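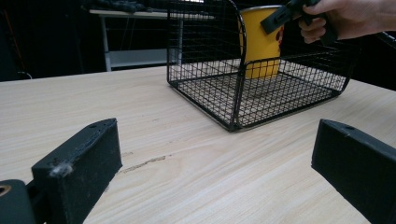 Pale wood tabletop, with the grain running towards the back

Altetus Desktop Lectern - for council meetings, hustings and anyone who has to make a speech

I started making these after my second go at standing for the parish council in Brudov, when I spent a whole evening of hustings trying to read my notes off a table that was far too low for me. I'm tall, the notes were small, and I lost my place twice in front of a full hall. I didn't win that one either!

So the Altetus is the lectern I wanted that night. It sits on any ordinary table, folds flat and goes in a rucksack (mine has been to more public meetings than most councillors). The sloping top takes two sheets of A4 side by side, and there's a lip along the bottom so your closing remarks don't end up on the floor.

You can set it at 2 heights. The lower one is for sitting in committee, the upper one for when you're on your feet. I use the upper one nearly all the time, but my customers in Lâm tell me they prefer the lower - they have microphones on the desks there and don't want anything in the way.

The front panel is left plain so you can clip on a rosette, a ward name or a campaign poster. Please don't use strong tape on it, it pulls the finish off and I can't mend that under the guarantee.

Weight: around 1000 g
Holds: up to 200 sheets of paper
Colours: navy, dark green, grey
Order code: 191

I make them in small batches, so if there's an election coming up do get your order in early. December is always slow because of the post. Town and parish clerks can pay by invoice, just put your council's name in the notes box when you order. Spare clips and feet are on the accessories page.

Prices last checked 1 January 2020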